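Wallpaper Next to Stone: What I've Learned About Cleaning Both

I put off washing my papered walls for years, I'll admit it. They're patterned, they hide a lot, and I was scared of ruining them! Then one morning in May the sun came in low and I could see every greasy fingerprint by the light switch, so out came the sponges.

First thing, check what kind of paper you've got. Dab a damp cloth somewhere out of sight (I use the bit behind the door) and wait 15 minutes. If the color comes off on the cloth or the paper puckers, stick to dry cleaning — a soft brush, or one of those crumbly dough cleaners.
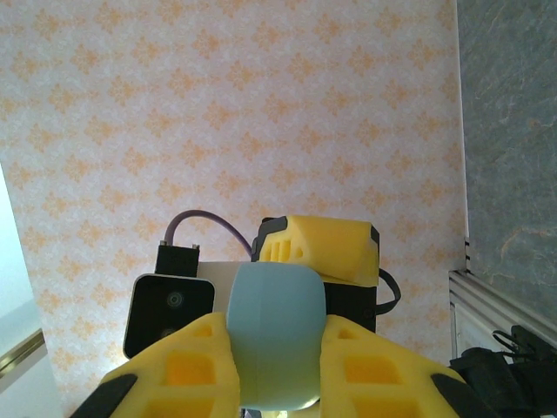
If your paper passed the test, mix a small squirt of dish soap into a bowl of warm water and wring your sponge out until it barely feels damp. Start low and work up, because drips running down over dusty paper leave streaks that are a pain to get out. Blot along the seams, don't rub. I learned that one the hard way in the hallway and had to glue down more than 6 inches of curled edge.

Where paper meets stone, go slow. Vinegar is fine for plenty of jobs but it can etch marble, so I keep it well away and use plain water with a drop of the same soap, then buff with an old T-shirt. I tried the Trilel stone spray too and it smelled lovely, but I couldn't see much difference for the money.

Oh, and swap your water the minute it looks gray! I went through 7 bowls on one wall.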